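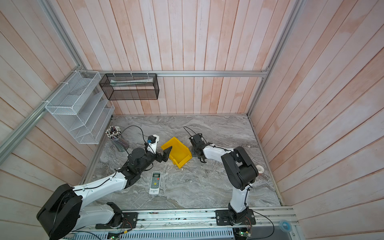 Roltwood Desk Storage Range

The Roltwood range provides storage for desks, worktables and shared supply areas. Items are sold separately and may be combined as the space requires. The range is intended for offices, schools and libraries.

Wire-Mesh Tiered File Organizer
Stepped, slanted compartments hold folders and loose papers so that the top edge of each remains in view. The organizer hangs from a wall or post. Finish: white.

Wire-Mesh Basket, Open Front
A rectangular basket for longer items such as wrapped packages and rolled paper. It may be attached to a horizontal rail with cable ties, leaving the tabletop below free. Finish: black.

Clear Pen Holder
A cylindrical cup for pens and pencils. The clear wall allows the contents to be checked from the side.

Storage Bin
A plastic bin for supplies in frequent use. Finish: yellow.

Ordering
Orders are accepted from registered institutions and from the general public. The catalog number for the complete range is 439. Individual items may be ordered by name. Delivery takes up to five working days within the regular service area. Orders of 37 items or more are handled by the contracts office, attention Nosipho Mokoena.

Care
Wipe wire mesh with a soft, dry cloth. Wash the pen holder and bin by hand in warm water with mild soap. Do not use abrasive pads.

Returns
Unused items may be returned in their original packaging. Cable ties are not supplied with the basket and must be ordered separately.

Page revised 22 Oct 2020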